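Pequenos truques de cozinha que fui juntando (e que uso mesmo)

Há muito que me pedem para pôr isto tudo numa página só, em vez de andar a responder às mesmas perguntas por mensagem, e como fevereiro foi um mês de chuva e de pouca vontade de sair, lá me sentei a escrever. São coisas da minha cozinha, que é pequena e antiga, com uma janela que fecha mal e um lava-loiça que herdei dos donos anteriores. Algumas aprendi com a minha mãe, outras à custa de asneiras. Se alguma já for velha para vocês, passem à frente!

Vou começar pelas tábuas de cortar, que é o que mais me perguntam. Tenho duas de madeira, uma para cebola e alho e outra para tudo o resto, e marquei-as com um furinho no canto (o Gonçalo Pacheco, meu vizinho de baixo, emprestou-me o berbequim e ainda ficou para jantar). Para tirar o cheiro esfrego-as com sal grosso e meio limão, com o lado cortado para baixo, deixo estar cinco minutos e passo por água fria. Nunca as ponho de molho. Uma vez deixei uma a noite inteira dentro do alguidar e de manhã estava empenada como uma telha, nunca mais assentou direita na bancada. Duas ou três vezes por ano levam óleo mineral, do que se vende na farmácia, bem espalhado com um pano velho. Azeite não, que fica rançoso e depois cheira pior do que a cebola.

As facas merecem mais carinho do que costumam ter. Eu passei anos a cortar tomate com uma faca que não cortava nem manteiga e achava que a culpa era do tomate. Comprei uma pedra de grão médio, vi como se fazia e agora afio as minhas de dois em dois meses, sentada à mesa com o rádio ligado. Lavo-as sempre à mão e seco logo, e guardo-as numa calha íman na parede. Se preferirem a gaveta, façam uma bainha com cartão grosso e fita-cola, que serve perfeitamente.

Agora, a loiça a escorrer. Durante muito tempo punha tudo ao monte e depois admirava-me de encontrar os copos com aquele fundo de água e os pratos colados uns aos outros. O que resultou cá em casa foi ter uma ordem: os pratos grandes atrás, de pé, com um espaço vazio entre cada um, os pequenos à frente e as canecas de boca para baixo, um bocadinho inclinadas.

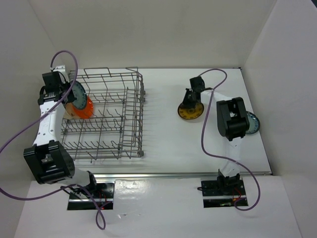
Os talheres vão com o cabo para baixo, menos as facas, que essas ponho ao contrário para não me cortar a tirá-las. E debaixo do escorredor tenho um pano turco dobrado em quatro, que troco todos os dias de manhã. Experimentei aqueles tapetes de silicone com risquinhas e não me convenceram, ficava sempre uma poça no canto e passado uma semana já estava viscoso. O pano vai à máquina e pronto.

Por falar em escorredores de arame: se começarem a ganhar ferrugem nas soldaduras, uma pasta de bicarbonato com umas gotas de água e uma escova de dentes velha tira o grosso. Depois é enxaguar, secar muito bem e, se a ferrugem for teimosa, repetir no dia seguinte. O meu anterior, um Kustemetti comprado numa feira, durou-me anos assim. Já o calcário sai com vinagre morno, mas não misturem vinagre com lixívia em circunstância nenhuma. Liberta um gás perigoso e não é brincadeira.

O forno! Eu detesto limpar o forno, portanto adio o mais que posso, e o truque do adiamento é uma folha de papel vegetal no tabuleiro e uma assadeira na prateleira de baixo sempre que faço alguma coisa que pinga. Quando já não há como fugir, faço uma papa de bicarbonato e água, barro as paredes com ela (longe das resistências), deixo a noite toda e de manhã tiro com uma esponja húmida. No fim borrifo vinagre, faz aquela espuma divertida, e limpo outra vez. O vidro da porta é o que dá mais trabalho, e para esse uso um raspador de placa com muito cuidado e o vidro bem frio.

E desconfiem do botão do forno. O meu, um Hultham já com muitos anos, andou imenso tempo a queimar-me os bolos por baixo e eu a culpar as receitas. Comprei um termómetro de pôr lá dentro, pus o botão nos 124 graus para secar uns tomates e o ponteiro marcava 148! Desde então tenho um papelinho colado na porta do armário com as correspondências, escrito a lápis, e os bolos de iogurte voltaram a ser comestíveis.

Também fiz as pazes com a balança. Era daquelas pessoas que mediam tudo à chávena e, claro, o pão saía cada vez de sua maneira. A minha receita de pão de todos os dias leva 710 gramas de farinha, água morna, sal e um bocado de massa velha guardada no frigorífico, e desde que peso tudo dentro da mesma taça (ponho a zero entre cada ingrediente) sujo menos loiça e engano-me menos. Se a balança começar a dar valores esquisitos, vejam primeiro se está numa superfície direita e só depois mudem a pilha. Já deitei fora uma pilha nova por causa de um pano dobrado debaixo do pé da balança.

Os frascos de vidro guardo-os todos, é um vício. Da última vez que arrumei a despensa tinha quase 41 e só metade com tampa. Para tirar a cola das etiquetas ponho-os de molho em água quente com detergente, raspo o papel e esfrego o que sobra com óleo de cozinha misturado com bicarbonato. As tampas que cheiram a pickles ou a caril ficam ao sol um dia inteiro na varanda, viradas para cima. Se não houver sol, borras de café secas lá dentro, frasco fechado, dois dias. Depois escrevo a data com marcador no próprio vidro, que sai com álcool.

As ervas frescas duram-me mais de uma semana desde que deixei de as guardar no saco do supermercado. Corto os pés à salsa e aos coentros, ponho num copo com dois dedos de água e cubro com um saco largo, tudo na porta do frigorífico. O manjericão é outra história, esse odeia o frio e fica preto, por isso fica em cima da bancada como se fosse um ramo de flores. O que sobra pico, meto na cuvete do gelo com azeite e congelo. Um cubinho numa sopa sem graça faz maravilhas.

Os panos de cozinha de algodão, para os que ainda fervem como a minha avó fervia: um tacho grande, água, uma colher de sopa de sabão em lascas e outra de carbonato de sódio, meia hora em lume brando. Saem branquinhos. Os meus favoritos são uns Dunmore às riscas, já cheios de buracos, de que não me consigo separar. Não ponham amaciador, que deixam de absorver.

Na próxima página conto-vos como desentupi o cano do lava-loiça com um arame e muita paciência, e respondo a quem perguntou pela chaleira Joris e o fundo cheio de calcário. Entretanto, se tiverem um truque melhor do que o meu para o vidro do forno, escrevam-me, por favor!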